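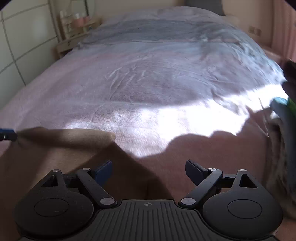

Department of Mechatronics and Robot Learning, Zakstead Polytechnic

Chapter 3
Gathering Examples by Hand

I learned to fold laundry twice. The first time was from my mother, and it took an afternoon. The second time I was trying to get a learning system to do it, and by September of that year I had 1,281 recordings on a hard drive and a very low opinion of sleeves.

This chapter is about those recordings, or ones like them. In Chapter 2 we talked about what a policy is and how it maps what a camera sees to what a gripper should do next. I skipped over the question of where the examples come from, partly because it deserves its own chapter and partly because I wanted you to get the maths out of the way first. (If you skipped the maths, I can't stop you, but section 2.4 will come back to bite you around page 67.)

The basic idea is pretty simple. You hold a gripper in your own hand, with a camera mounted on it, and you do the job. You squeeze, the fingers close. You move, the camera moves along with you. What you end up with is a record of what the gripper saw and where it went, and that's what we'll call a demonstration for the rest of the book. You don't need an arm in the room while you collect, so you can go where the work is: a kitchen, a garage, somebody's bedroom with the sun coming in and the washing still on the bed.

I love that part of it! My colleague Raíssa Teixeira spent years recording in a lab with grey walls and a grey table under the same overhead lights, and her models were brilliant at grey tables. When we started the Nendidari project together she made one rule, which was that every task had to be recorded in a place where a person would normally do it. Real bedding has patterns and creases. Daylight shifts across it and bleaches the colour out of whatever it lands on. A brown top on a pink cover is one problem in shade and quite another in full sun, and a model that has only met the shady version will happily grab at the edge of a shadow. 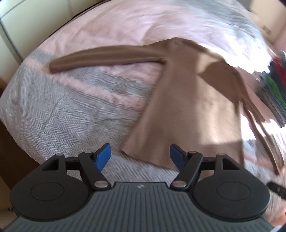 So what do you do first? Pick the task and write down where it starts and where it ends. I mean really write it down, on paper, before you pick anything up. "Fold the jumper" sounds clear until you've got two people recording it. On our first go, Rami Qaisi began each take with the garment laid flat and the arms out, while Gleice Conceição began with it dropped any old way on the bed. Both were sensible choices. Mixed together without a label they made a mess, and we lost 13 sessions working out why the model kept pausing before it touched anything.

We settled on Gleice's version in the end. A garment that's been tossed down has folds on top of folds, and the sleeve might be rolled up like a tube or tucked under the body. That's how clothes usually turn up, so that's what the system has to cope with. It does make each take slower, and you'll fumble more. Keep the fumbles, by the way. A take where you miss the cuff, back off and try again teaches recovery, and you can't get that from a perfect run. I'd only throw out a take if the tracking dropped or you stopped partway through to answer the door.

Next comes your own speed, and this is where most beginners go wrong (me included). Your bare hand is quick and clever. It feels the cloth and slides a thumb underneath without asking you. Two stiff fingers can't do that, so if you rush you'll drag the fabric, blur the picture and record a motion no arm could copy. Go at the pace you'd use to carry a full cup of tea across a room. Keep the fingers wide open on the way in, and have the part you're about to grip in view before you get there.

You'll practise all this in Exercise 3.1, using the Cluswood hand unit from your kit and any long-sleeved top you own. Before you start, read the next section on calibration, even if the kit has already been used by another group. Thumb the gripper fully open and fully closed a few times, check that both ends register in the log, and then we can talk about where to put your feet.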